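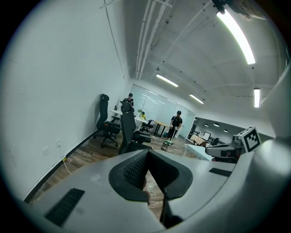

Nisha Rawat
Office Manager, Kastside

How to set up a mesh-back office chair

Move the chair out from the wall so you can reach every lever. A black one with a headrest takes the same steps as one without, plus the last one.

1. Set the seat height. Sit all the way back and raise or lower until your feet rest flat on the floor.

2. Check the seat depth. Leave a gap of 2 fingers or so behind your knees.

3. Set the armrests. Your elbows should rest on the pads with your shoulders down.

4. Adjust the backrest tension. Lean back slowly and turn the knob until the back follows you without pushing.

5. Set the headrest last. It should meet the back of your head when you lean back.

Casters pick up hair and grit on plank floors. Tip the chair over every September and pull out whatever has wound around the axles. If a caster won't turn after that, tell Shakuntala Chaudhary and she will order a new set.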